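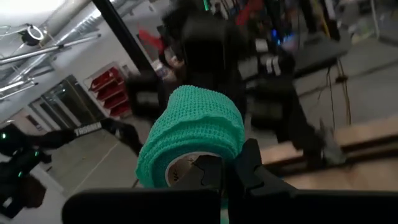 Figure 1. Wrist camera view of a core grip on a roll of cohesive bandage. One jaw piece is inside the core.

9 Gripper Fingers: Fitting, Alignment and Care

This section covers the Flurkura stepped finger set on the Sasov bench cell. It applies to both arms. Do one arm completely before starting on the other, and keep the parts of each set together. The sets are matched at the factory and the left and right fingers of one set must not be mixed with those of another.

For mounting the gripper body to the arm flange, see Section 7. For camera focus and lens cleaning, see Section 8.

9.1 Before You Start

CAUTION: The gripper can close without warning when the cell is powered. Put the cell in SERVICE mode and remove the service key before placing a hand between the fingers.

CAUTION: With the brake released, the arm drops under its own weight. Do not release the brake to get better access to the gripper. Move the arm to the SERVICE pose from the pendant first.

You will need:

Hex keys from the cell tool kit
Torque driver with the short bit
Feeler gauge
Lint-free cloth
Isopropyl alcohol
Setting pin, part 266
One new roll of cohesive bandage on a cardboard core, for the trial grip

Note: Use a roll of the same type and width as the rolls you will be handling. A roll without a core can't be used for the trial grip in 9.4.

9.2 Removing the Fingers

1. Send the arm to the SERVICE pose.
2. Open the gripper fully from the pendant.
3. Switch to SERVICE mode. Wait until the status line reads HELD.
4. Remove the service key and keep it with you.
5. Check that the camera cable is clear of the finger screws. If it crosses them, open the nearest clip and lay the cable back along the wrist.
6. Loosen the two screws at the root of the finger one turn each, then take them out.
7. Pull the finger straight off its slide. Do not twist it. If it is stuck, tap the root lightly with a plastic handle.
8. Repeat steps 6 and 7 for the other finger.
9. Wipe both slides with a dry cloth.

Loose fibers from bandage wrap collect behind the finger roots and under the jaw piece. Lift them out with tweezers. Compressed air drives them further into the slide and must not be used.

Note: The slide is greased for life. If grease has come off on the cloth, wipe away only what is outside the slide and do not add more.

9.3 Fitting and Aligning

1. Find the letter stamped on the root of each finger. L goes on the slide nearest the camera cable.
2. Push each finger onto its slide until it stops.
3. Fit the screws and turn them in by hand. Leave them loose enough for the finger to rock slightly.
4. Insert the setting pin through the holes in both finger roots. The pin must pass through both without force.
5. Tighten the screws in turn, a little at a time, to the torque printed on the slide cover.
6. Pull the pin out. If it binds, loosen the screws and go back to step 4.
7. Return the service key and switch to MANUAL.
8. Close the gripper at the lowest force setting with nothing between the fingers.
9. Check the gap along the meeting faces with the feeler gauge. The thinnest blade must not enter at any point.

If the blade enters at the tip only, the finger is not fully seated. If it enters along the whole length, clean the slides again. If it still enters after cleaning, the finger is bent and the set must be replaced.

CAUTION: Do not file or sand the fingers. The surface finish is part of the grip, and a finger that has been reworked will mark soft goods.

After any finger change, set the zero position again:

1. Open SETTINGS, then GRIPPER, then ZERO.
2. Select the arm.
3. Confirm that the fingers are closed and empty.
4. Press SET and hold until the counter stops.
5. Open and close the gripper once. The pendant must show 0 when closed.

9.4 Trial Grip on a Cored Roll

The core grip places one jaw piece in the hollow center of the roll while the fingers hold it from outside (Figure 1). It is the standard grip for bandage, tape and other goods wound on a tube. A plain outside grip is possible on the same goods but flattens soft rolls, and a flattened roll will not go back on its peg.

1. Place the trial roll on the bench mat with the open end of the core toward the gripper.
2. Select the CORE program and set the force to 9.
3. Jog the gripper until the jaw piece is in line with the center of the core. Use the wrist camera view for this and not the view from the side of the bench.
4. Move in slowly. The jaw piece must enter the core without touching the rim.
5. Close the gripper.
6. Lift the roll clear of the mat and stop.
7. Look at the wrist camera view. The jaw piece will cover part of the core. Part of the core wall must still be visible beside it.
8. Tilt the wrist as far as your program will tilt it in normal use, then return it.
9. Compare the position of the roll with its position before the tilt.
10. Set the roll down and open the gripper.
11. Take the roll off the mat and inspect the inside of the core for creases or tears.

Note: The wound edge of a cohesive bandage is seldom flat. A ruffled or uneven edge is normal and is not a sign of too much force. Judge the force by the core and not by the edge of the wrap.

Note: The background in the wrist camera view tilts with the wrist and blurs when the arm moves. Neither affects the grip check. Only the fingers, the jaw piece and the roll need to be sharp.

If the roll shifted during the tilt, raise the force by one step and repeat the trial from step 1. Do not go above 17 on a cardboard core. If the roll still shifts at 17, check the following before calling for service:

Roll shifts around the jaw piece: jaw piece is worn or the wrong size is fitted. See 9.5.
Roll slides toward the fingertips: fingers are dirty. See 9.6.
Roll drops on one side: fingers are not aligned. Repeat 9.3.
Roll is steady but the pendant shows SLIP: zero position is wrong. Repeat the zero procedure in 9.3.
Core collapses at low force: core is damp or was damaged before use. Try another roll.

When the trial grip holds, save the force value under the name of the goods. The value is stored per arm. A force found on one arm must be tested on the other before it is used there.

9.5 Changing the Jaw Piece

The jaw piece is held by a single screw from the back of the finger. It can be changed with the finger in place.

1. Open the gripper and switch to SERVICE mode. Remove the service key.
2. Hold the jaw piece and take out the screw. Keep hold of it. It has no stop and will fall.
3. Wipe the seat.
4. Set the new jaw piece in the seat with its angled side facing into the gripper.
5. Fit the screw and tighten it. Do not use threadlocker.
6. Set the zero position (9.3) and run the trial grip (9.4).

Replace the jaw piece when its leading corner is rounded enough to be felt with a fingernail, or when it has a chip of any size. A chipped corner pulls threads from woven wrap and these end up in the slide.

Narrow and wide jaw pieces are supplied. Start with the narrow one. Change to the wide one only if the roll can be rocked by hand when gripped.

9.6 Routine Care

At the start of each shift:

Look at the fingers from both sides for fibers, adhesive and damage.
Wipe the gripping surfaces with a dry cloth.
Check that the wrist camera view shows both fingers.
Check that no cable hanging at the edge of the bench can be caught by the arm.

Every week:

Wipe the gripping surfaces with alcohol and let them dry before use.
Check the finger screws with the torque driver.
Run the zero check. If the pendant does not show 0, repeat the zero procedure.

Twice a year, in June and December, remove the fingers and clean the slides as in 9.2.

Cohesive wrap leaves very little on the fingers. Adhesive tape leaves a good deal more, and cells that handle it should have the alcohol wipe done daily.

CAUTION: Do not use acetone or citrus cleaners. They dull the black coating and soften the cable jacket.

9.7 Gripper Messages

SLIP: Finger position changed while holding. Run the checks in 9.4.
NO PART: Fingers closed fully when a part was expected. Check that the roll was in position and that the right program is selected.
OVERFORCE: Set force was exceeded. Open the gripper, remove the part and check for something caught at the finger root.
ZERO LOST: Power was interrupted while the gripper was moving. Set the zero position.
HELD: Normal in SERVICE mode. In any other mode, turn the key to MANUAL and back.

If OVERFORCE comes back with the gripper empty, stop using the arm and contact Athanasiadis service in Zustville. Have the serial number of the gripper body ready. It is on the side of the body facing the wrist and can be read in the SERVICE pose.

9.8 Spare Parts

Finger set, stepped, matched pair with screws
Jaw piece, narrow
Jaw piece, wide
Jaw piece screw
Setting pin, part 266
Cable clip, wrist

Single fingers are not sold. Used fingers can be returned to Zustville with the set label attached for inspection.

Continue with Section 10, Wrist Camera Alignment, if the camera bracket was loosened at any point in this section.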